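Ticket 46 – Lunch bag zipper will not close past corner
Product: Pedis insulated bag, navy
Site: Lillwood
Status: Open, waiting on part
Priority: 3

Reported
Zipper runs freely from the closed end, then stops at the first corner. Forcing it separates the teeth behind the slider. Bag was in daily use with a rigid cup and an ice pack.

Log
Wed 20 October – Bag received and emptied. Crumbs brushed out of the zipper track with a dry toothbrush. No change.

Checked for lining caught in the slider. A loose thread was found on the inside seam and trimmed. Slider now travels slightly farther but still stops before the end of the corner.

Measured the slider gap on both sides. The left side is wider. Squeezed it gently with flat pliers, 2 passes. Teeth mesh on the straight run, split again on the curve.

Load test: 600 g in the bag, carried by the strap. No stitching moved. The strap is not part of the fault.

Repeated the zipper test with and without a cup inside. Fault is present in both cases, so overfilling is ruled out as the only cause.
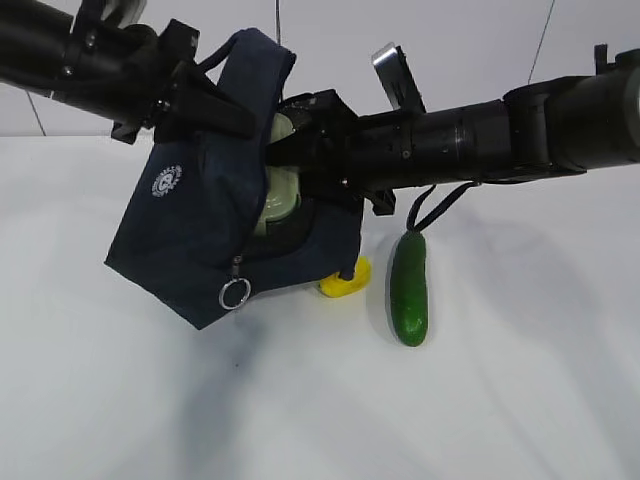
Fig. 1. Navy bag held up by the strap, zipper pull and ring hanging near the lower edge.

The pull and ring are sound and can be reused. Replacement slider requested from Zavutano, same tooth size. If the new slider also splits on the curve, the full zipper has to be replaced and the ticket goes to Piras for sewing.

Next action: fit slider, run full length ten times, update ticket.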